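Trarkance peel-and-stick wallpaper, 11 months in

Bought four rolls in December, finally getting round to writing this up. Sorry for the state of it, on my lunch.

Short version: good paper, awful backing, do not trust the calculator on their website.

Ordering first. I put in my wall sizes and it said three rolls. Ended up needing four and the fourth came from a different batch, slightly pinker if you know where to look. I know where to look. Postage was quick, well packed, one tube a bit dented but paper fine inside.

Hanging it. The backing sheet tears. Every time. You get a nice run going, pull down another foot, and it rips across and you're picking at it with a thumbnail while the top half sticks to your sleeve. Kokberg one I had in the old flat had a gridded backing and peeled off in one go, no idea why Trarkance don't do the same. Cost me almost 35 minutes a strip to start with. Got faster.

It does reposition though, fair play. Lifted one strip three times and it still went down flat. Bubbles push out with a cloth. Dont bother with the plastic smoother they send, edges are sharp and it left a line.

Pattern matching: easier than expected on the swirly ones as your eye can't find the join anyway. Dinesh Sisodia at work did the plain stripe in his hall and says never again.

Wear since then. One corner lifting behind the radiator, my fault probably, didn't prime. Everything else solid. Wipes clean, tea included. Colours haven't faded on the window side that I can tell. Took a test peice off the back of a cupboard door and it left no glue, so renters should be alright, on gloss at least. Can't speak for matt emulsion.

Would I buy again? Yes if its on offer. Full price, I'd look at Zariņš first.

Four out of five. Lost one for the backing. 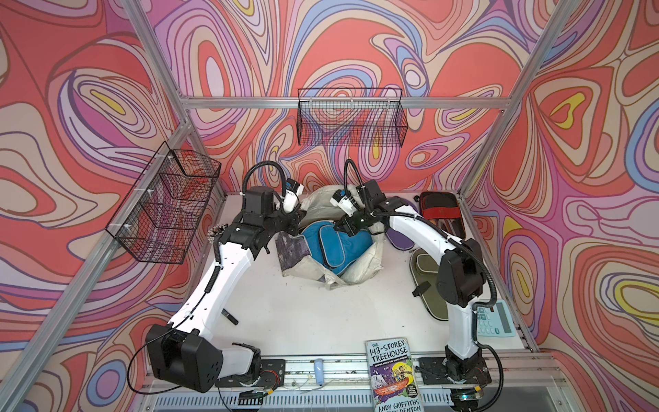

Swirly pattern in coral, pink, lavender, blue and cream.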